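Stastia opens its toy sorting room to families

August 2020

I've been itching to share this one! Stastia, our little toy library, is opening its sorting room to local families, and I couldn't be happier. We have 3242 toys on our shelves now, and every one of them gets sorted before it goes out on loan.

The room is plain (a gray table, a few bins, good light) and I love it. We tip out a small batch of soft toys, have a look at each one and send it on to the right bin. The purple ones always seem to go first. Last April we packed 446 toys for our neighbors at Brastico, my favorite month of the whole year!
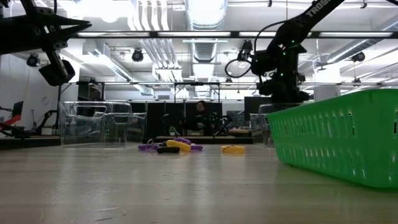

Soft, toy-like pieces on the sorting table, with the green basket and clear bins.

Families can sign up for a two-hour visit and help us fill baskets for the new Hidar play corner. Kids are very welcome, and so are toys you've outgrown, as long as they're clean and all in one piece. We have 200 places to give away, all free. To book, call or stop by the Stastia front desk and ask for the sorting room list. I'd love to see you there!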